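Kekavow Café, Lynch Building, ground floor
Safety walkthrough, February
Walked by: Hamish McIver
Present for the kitchen portion, under protest: Güven Özkan

Marks used: OK, FIX, WATCH. "Watch" means it passes and I don't like it. Last month's sheet used a fourth mark, "see me," and people read it as a threat, so it has been dropped.

FRONT ENTRANCE AND SIDEWALK

Door opens fully and closes on its own: WATCH
It closes on its own the way a bank vault closes on its own. The closer was adjusted after the complaint about drafts and now we have a complaint about elbows. Back it off a quarter turn and see who writes in.

Threshold strip flat and secured: FIX
Front left screw has lifted again. It has been tightened at every walkthrough I have a sheet for. The hole is stripped. Someone needs to fill it and start over, and I'm writing that down so we can all stop pretending the screwdriver is the answer.

Entrance mat lies flat, no curled corners: OK
New mat. Very dull, very heavy, cost more than I wanted to hear. No notes.

Ice melt on hand, scoop in bucket: FIX
Bucket present, full, lid on. Scoop missing. The scoop was found in the flour bin. I'll come back to this under Kitchen.

Step edge marking visible: WATCH
Yellow paint is worn through in the middle where everybody walks. It is in beautiful condition at both ends, where no foot has ever landed. Repaint when the weather allows.

SEATING AREA

Aisle to rear exit clear, full width: FIX
Stroller, then a coat rack, then a second, smaller coat rack that seems to have come to visit the first. The stroller left with its owner. The coat racks are ours. One of them has to go downstairs and stay there.

Posted occupancy sign visible: OK
It's behind the plant, but the plant is low. Customer area is 412 square feet, same as it was last time, despite the feeling on Sunday mornings that it has shrunk.

Tables stable, no rocking: FIX
The window table rocks. There is a folded menu under one foot, from the era when soup was cheaper. Leveling feet have been ordered for that table and I would like them put on the table when they come, as opposed to in the drawer with the last set.

Chairs sound, joints tight: WATCH
The chair with the repaired back rail is holding. I sat in it for the whole of my coffee to make sure. Keep it away from the corner where people tip backward to talk to the next table.

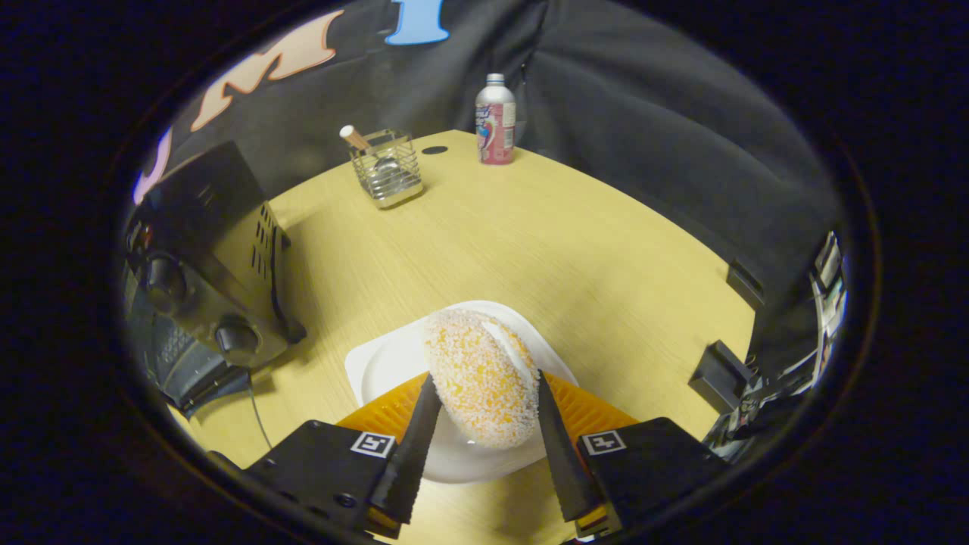

Floor dry, wet floor sign available: OK
Sign available and in use. It was in use over a dry floor when I arrived and still in use when I left. A sign that's always out is furniture. Please put it away when the floor is dry so that it means something when it isn't.

Lamp cords and chargers clear of walkways: FIX
One extension cord running from behind the counter, under the bench, to a customer's laptop. I'm told he asked very politely. He can ask politely for a seat by the outlet.

Emergency light test (press and hold): OK
Both heads came on. One of them has a strand of paper snowflakes hung from it. Take it down, it's paper and the bulb gets warm, and the holidays are over besides.

COUNTER AND COFFEE STATION

Hot water tap labeled: OK
Labeled in two languages and one drawing. The drawing gets the point across.

Espresso machine (the Kalluvitz) steam wand guard fitted: WATCH
Fitted, but the rubber is splitting near the top. A replacement is on the shelf in its bag. The morning shift says the new one feels wrong. I've asked them to give it a week and to please not settle this with tape.

Burn kit stocked and in date: FIX
Gel is in date. Gauze is gone. In its place were ketchup packets, the same shape and size, so somebody at least cared about how the box looked.

Knife for slicing cakes stored with blade covered: OK
Covered. I checked three times in the course of the morning, unannounced, and it was covered each time. Thank you to whoever is doing that.

Pastry case door slides freely, glass unchipped: WATCH
Slides freely to the left. To the right it needs a hip. Glass is fine. Clean the track before anybody calls the repair people, whose visit starts at $100 before they've opened their bag.

Allergen card displayed and matches today's items: FIX
Card displayed. It matches a different day. The almond item has been off the menu for a while and the new sesame one isn't on the card at all. Of everything on this sheet, this is the one I want done before close today. I don't have a joke about it.

KITCHEN

Handwash sink clear, soap, towels: FIX
Soap, yes. Towels, yes. Sink clear, no: a colander of lettuce was in it. Güven says the lettuce was "passing through." The handwash sink is not a route. Lettuce goes in the prep sink.

Flour bin closed, food-only scoop inside: FIX
See ice melt, above. The scoop from the sidewalk bucket was standing upright in the flour, looking comfortable. Bin emptied, washed, dried, refilled. Güven did this himself without being asked and with a great deal of commentary. The outdoor scoop now has red tape on the handle. The flour scoop has been tied to the bin, like a bank pen.

Oven (Ekilard, lower deck) door seal and handle: WATCH
Seal is fine. Handle is loose at one end and turns slightly in the hand, which is unpleasant when the hand is holding a tray in the other hand, if you follow me. Güven follows me. He has his own way of opening it and would rather not have it fixed. It's getting fixed.

Replacement quotes, for the record: $1,700 for a reconditioned oven, $2,000 for the same thing with a longer warranty and a man who smiles. The handle by itself is a bolt. We're starting with the bolt.

Hood filters clean, seated properly: OK
Cleaner than my own. One was in backward and has been turned around.

Extinguisher charged, pin in, tag current: OK
Needle in the green. The hook was holding an apron as well. Hang the apron anywhere else in the world.

Fire blanket reachable: WATCH
Reachable by Güven, who is tall. Move the hook down to where the rest of us live.

Walk-in cooler opens from inside: OK
Tested with me in it. The release works. Güven took his time acknowledging the knock, so please note that the knock isn't part of the safety system.

Floor drain cover in place: OK
Yes, and it no longer clicks. I had gotten used to the click.

BASEMENT AND REAR EXIT

Stair light works from both switches: FIX
Works from the top. From the bottom it works if the top switch is in a certain mood. Electrician, please. The building office says the stairs belong to us up to the landing and to them after it, and the wire goes to both. I've sent them the lease page with the paragraph marked.

Handrail firm: OK
Pulled on it hard. It did nothing.

Storage below sprinkler clearance: FIX
The to-go cups have climbed again. There's a line on the wall in marker and the boxes are over it. The line was moved up at some point, by the way. I can see the old one underneath. It has been moved back.

Rear door unlocked from inside during hours: OK
Push bar works. Alarm works too, and everyone upstairs can now confirm it.

Dumpster area lit, path clear: WATCH
Lit. Path is clear if you count the puddle as clear. When it freezes it won't be a puddle.

CARRIED OVER FROM LAST TIME

Threshold screw: still here.
Window table: still here.
Cracked outlet cover by the restroom: done, nicely, with screws that match.
Label on the breaker marked only "NO": still here. Breaker controls the restroom fan. Relabeled "restroom fan." If it was also "NO" for some other reason, whoever wrote it should tell me.

COMMENTS FROM STAFF

Güven Özkan: The lettuce was there for one minute. Also the oven handle is fine if you respect it. Also can we get a second prep sink.

Reply, H.M.: Timed it from the doorway and it was longer than a minute. Bolt comes this week. The second sink I'll put to the owner, and I'd support it.

Opening shift: Can the mat go back to the old one? This one is hard to shake out.

Reply, H.M.: No. Two people can shake it.

Closing shift: Allergen card redone, checked against the case, old one thrown away. Coat rack is downstairs. The small one. The big one won't fit around the turn.

Reply, H.M.: Thank you for the card. Take the arms off the big one, they unscrew.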